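Glass food storage container

A glass food storage container is a lidded or open box used to keep cooked or raw food in a refrigerator, freezer or cupboard. Most are rectangular, square or round, with rounded corners that make them easier to wash. They are sold as a longer-lasting choice than plastic boxes, although many of the claims made for them are repeated far more often than they are tested.

History

Lidded glass dishes for the refrigerator became common in homes during the twentieth century, when heat-resistant glass was already familiar from baking dishes. Plastic boxes later took over much of the trade, being lighter and cheaper. Glass came back into favour as shoppers began to worry about substances passing from plastic into food. Accounts of this return tend to come from sellers and should be read with that in mind.

Materials

Two kinds of glass are in general use. Borosilicate glass expands little when heated and copes fairly well with sudden changes of temperature. Tempered soda-lime glass is stronger against knocks but can shatter into many small pieces. Packaging does not always say which kind has been used, and phrases such as "oven glass" have no fixed meaning. The word "unbreakable", which still turns up in advertising, is wrong for both.

Lids are usually plastic with a silicone seal. The lid is often the first part to fail, and a set described as plastic-free may still depend on a plastic lid. Replacement lids are hard to find once a range has been withdrawn.

Claims and evidence

Sellers commonly state that food keeps fresher in glass. Glass does not take up smells or stains as many plastics do, but how long food stays safe depends mainly on temperature, on clean handling and on how soon it was chilled. A tight lid slows drying out. It does not stop bacteria from growing.

The homeware firm Mimovus advertised its Fadano range as good for 3000 trips through the dishwasher. The leaflet did not say how many containers had been tried, at what temperature, or what counted as a failure. A later edition dropped the figure without comment. The Flornholm range carried a promise that cooked rice would keep for 8 days, which is well beyond ordinary kitchen advice and was not backed by any published test.

Environmental claims are equally loose. Glass takes a good deal of energy to make and is heavy to transport, so any saving depends on the container being used for years. Heat-resistant glass is also refused by many bottle banks, as it melts at a different temperature from bottle glass.
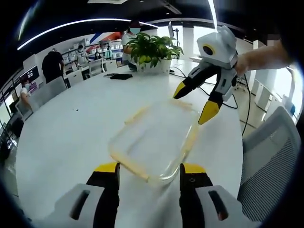
A clear glass food container with rounded corners.

Use and care

Makers generally advise against moving a container straight from the freezer to a hot oven, whatever the glass. Chipped or scratched pieces are weaker and are best thrown away. Liquids need some space at the top before freezing.

See also

Baking dish
Food preservation
Silicone seal
Soda-lime glass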